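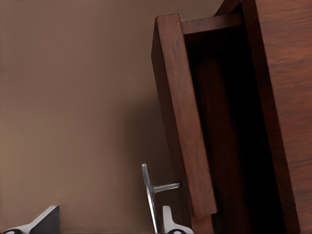
Dark wood cabinet with a drawer part open

We use cookies to make the site work and to count visits. Accept / Manage settings

About Rellemeck

Sash windows, mostly. Old ones. We take them out, mend them, put them back. Also draught-proofing, cords, weights, re-glazing, sills, shutters if they're the folding kind inside the reveal. No uPVC, no conservatories, please stop asking about bifolds.

We're in Kulby, in the old seed warehouse behind the station. Go past the tyre place and keep left. The sign is small. If you reach the river you've overshot.

How it started

Jaime Cunha was a joiner on new-build estates and got fed up hanging the same door. Bought a terraced house on Mill Rise with windows painted shut, every one of them, and spent a winter getting them to move. Neighbour at number 27 saw him doing it on trestles in the front garden and asked if he'd do hers. Then the other side. By the next September he'd handed in his notice and was renting half a garage.

Valter Simões came in the second year. He and Jaime had worked on the same site years back and hadn't got on especially, which both of them will tell you. They get on now. Valter does the box frames and anything with rot in it, Jaime does the sashes and most of the surveys. The name came from a stencil on a crate in the garage. No idea what it was originally. A crate of what, we mean. It was empty by then.

We've been at it 14 years.

Who's here

Jaime Cunha. Surveys, sashes, quotes. Will be the one on your doorstep with a torch and a thin screwdriver. Poking sills. Don't be alarmed by the poking.

Valter Simões. Box frames, splicing, sills, the heavy end of it. Prefers to start at 7.30 and would like the parking sorted before he gets there.

Fernanda Loureiro. Glass and putty. Cuts her own panes, including the old wavy stuff when we can get hold of it, and we do save every bit that comes out of a job whole. If you have some old glass in a shed and don't want it, ring her.

Grímur Oddsson. Paint. Also stripping paint, so most of the lead work falls to him. Joined us from a boatyard and still thinks three coats is for amateurs.

Natália Figueiredo. Runs the office, the diary and the van. Ring between 9 and 1 and you'll get her. After that it's the machine, she does listen to it.

The van is called Zaki. It was on the side when we bought it and the letters wouldn't come off.

What we do

Repairs first. Most windows that look finished aren't. The bottom rail and the sill go, the rest is usually sound under the paint. We cut back to good timber and scarf in new, same species where we can match it, then glue and plane flush. Once it's painted you'd have to know where to look.

Cords and weights. Four cords to a normal window. If one has snapped the others are the same age so we change the lot. New glass is sometimes heavier than what it replaces, in which case the weights have to be made up to match or the top sash creeps down on its own. If yours does that already, somebody skipped this bit.

Draught-proofing. Brush strips let into the parting bead and staff bead and the meeting rail. You don't see it when the window's shut. It cuts the rattle as well, which people tend to mention before they mention the heating.

Copies. When a sash is really gone we make a new one to the old pattern. Horns or no horns, whatever the rest of the house has got. We grind cutters for glazing bars that don't match anything we have on the rack. There are 60 profiles on the rack at the moment and your house will probably be the next one.

Thin double glazing in existing sashes. Sometimes. Depends how fine the bars are, and whether you're listed. Jaime will tell you at the survey and he won't push it.

What we don't do

Metal windows. There's a good firm for those over in the next valley, Natália has the number.

Anything above the third floor without scaffold.

"Just a quick look" on the phone. We've tried, it's never just that. Send pictures by all means but we'll still have to come.

How a job goes

Survey. Takes an hour for an average house. Please clear the sills and move anything you'd mind getting dusty, and take the curtains down if you can. Every window gets tried, top and bottom sash.

Quote. Comes by email, window by window, so you can do the worst ones now and leave the rest. Plenty of people do the front one year and the back the next. Prices hold for the season.

The work. Sashes go off to the workshop and we board the openings, with a clear panel so you're not sitting in the dark. Frames are done in place. We put sheets down. There will still be dust, sorry, but we hoover every afternoon before we go.

Painting. Outside work stops in November and starts up again when Grímur says so. Indoor and workshop jobs carry on all winter. If you want your windows back in before Christmas, you need to have spoken to us by the end of the summer, realy.

After. Come back to us if anything sticks in the first year and we'll ease it for nothing. New timber moves a bit. Sashes want using, open them now and then even when its cold.

The Dristix question

People ask. Dristix was the other workshop in Kulby, down on the wharf, and when they packed up we took on their bench, their big mortiser and their order book. We honoured the jobs that were waiting. We can't answer for windows they did before that, though we'll come and look at one for the price of a survey same as any other. We've got their old drawings too, so if they made something for your house there's a fair chance the pattern's in a tube here somewhere.

Visiting the workshop

Fine, but ring first. Half the time we're all out on a job and it's locked. There's a pair of sashes by the door you can try, one draught-proofed and one left as found, and a shelf of old catches and lifts for sale. Brass mostly. Bring a screw from your old one if you're matching.

Dogs ok in the office, not past the saw.

Jobs

Looking for a second pair of hands on box frames, with Valter. Some joinery needed, windows not essential, you'll learn. Driving licence a must. Write to Natália and say what you've made.

Shared 14 times · 4 comments

Rellemeck Sash Windows, The Seed Warehouse, Station Yard, Kulby · Contact · Privacy · © Rellemeck, all rights reserved · Back to top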